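Minutes of the Joint Border Procedures Working Group, November meeting
Held at the district offices, Gostden. Opened 10.05.

**Chair:** Ehsan Talebi
**Minutes:** Nima Kazemi
**Represented:** Gostden district council, Ternine municipality, Chacko crossing authority, Runetti liaison office
**Apologies:** Ternine legal department (written comments supplied, see item 3)

## 1. Minutes of the previous meeting

Agreed with one correction. Under item 4, "consular staff" should read "consular and accredited staff". The chair signed the corrected copy.

## 2. Matters arising

2.1 The exchange of duty telephone numbers between Ternine and Gostden is complete. Runetti has still to supply a night number. Carried forward.

2.2 The signs on the Chacko approach road have been replaced in both languages. The older signs on the footpath remain and give the former opening hours. The crossing authority will remove them before the next meeting.

2.3 The question of who pays for the shared interpreter was deferred again. Ternine holds that the cost follows the requesting side. Gostden holds that it should be split equally. Both positions are recorded at Ternine's request.

## 3. Notice of visits by elected officials

3.1 The draft text requires 15 days' written notice when a serving minister, deputy or mayor intends to speak at a public event on the other side of the border. Private visits are outside the text.

3.2 Ternine's written comments ask for a shorter period of six days where the event is held indoors and by invitation. Gostden objected that "by invitation" is not defined and that a hall with open doors would meet the wording as it stands.

3.3 Runetti asked whether a speech given by video link counts as a visit. The chair's view was that it does not, as nobody crosses. Runetti did not agree and asked for the point to be put to the legal departments in writing.

3.4 The group accepted paragraphs 1 to 5 of the draft. Paragraph 6 (refusal of notice, and the form the refusal must take) goes back for redrafting. A refusal must be signed by a named officer – the present draft allows an unsigned message, which Ternine cannot accept.

**Action:** Kazemi to circulate a new paragraph 6 with both indoor and outdoor wording.

## 4. Official correspondence and parcels

4.1 Sealed correspondence between the two administrations continues to pass through Chacko. In the last quarter 87 items were entered in the register. Of these, 11 were entered on one side only.

4.2 The difference was traced to the weight column. Gostden records the weight of the item as received, with outer packaging. Ternine records it without. Entries that did not match were left open by the Ternine clerk and later dropped from the quarterly return.

4.3 It was agreed that weight will be recorded with outer packaging on both sides, in grams, and that an open entry must be carried into the return and marked as open.

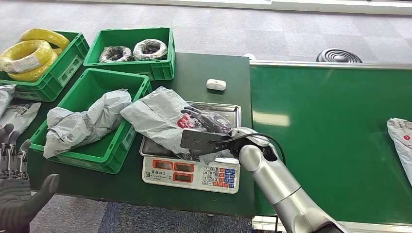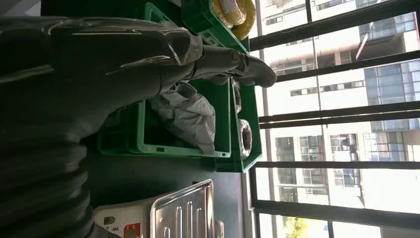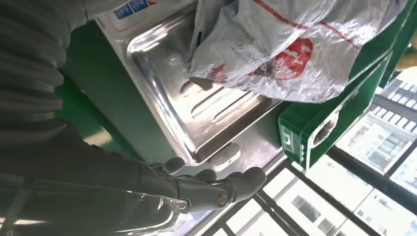 ## 5. Crossing hours at Chacko

5.1 The crossing authority proposes closing the vehicle lane at 22.00 during the winter months. The pedestrian lane would stay open.

5.2 Ternine supports the proposal. Gostden asked for a guarantee that ambulances may pass at any hour. The authority confirmed that the barrier can be raised by the duty officer without prior approval, and will put this in writing.

5.3 Runetti noted that the present hours are fixed by an exchange of letters and can be changed only in the same way. Accepted. No change will take effect before the letters are signed.

**Action:** Crossing authority to send draft letters to both councils.

## 6. Public order liaison

6.1 Short discussion on the handling of demonstrations near the crossing. The present arrangement names one contact on each side but does not say who decides to close the road. Gostden considers this a police matter. Ternine considers it a matter for the crossing authority, acting on police advice.

6.2 No agreement reached. To be taken first on the next agenda.

## 7. Any other business

7.1 Runetti asked that papers be sent out earlier. The chair agreed to a deadline of six working days before each meeting.

7.2 The room at Ternine is available for the next meeting. Date to be confirmed by the chair.

Closed 12.40.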